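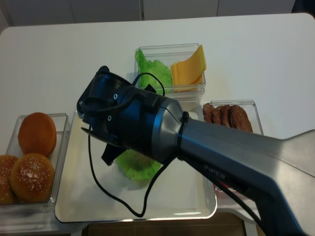
Week 2 notes: shared rides and the app that fills them

Okay, so last time we left Grumo with 14 vans and no idea how to price a seat. I like this case because the riders book in the app, but the van still leaves on a timetable (a bus, basically, with a phone in front of it!). Grumo started in Cuvholm in August with a flat fare of 100 per seat.
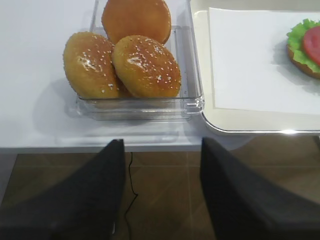 Kavitha Chettiar wrote back that a flat fare punishes anyone going only two stops, and she'd sooner walk. Fair point, and I'd love to see it in your write-ups.

Now try a distance fare that tops out at 300. Who stops riding? 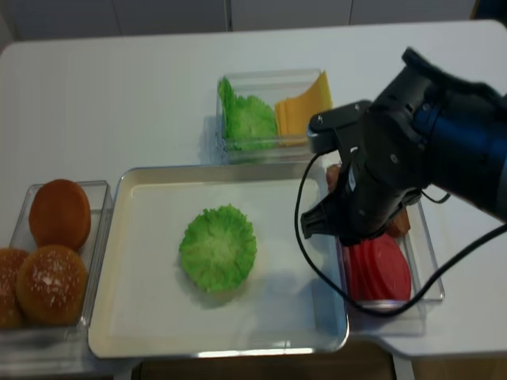 Then look at the empty seats on the way back, where I think the money really leaks out. Read the Nikolaidis chapter before Fri 3 October and bring your fare table.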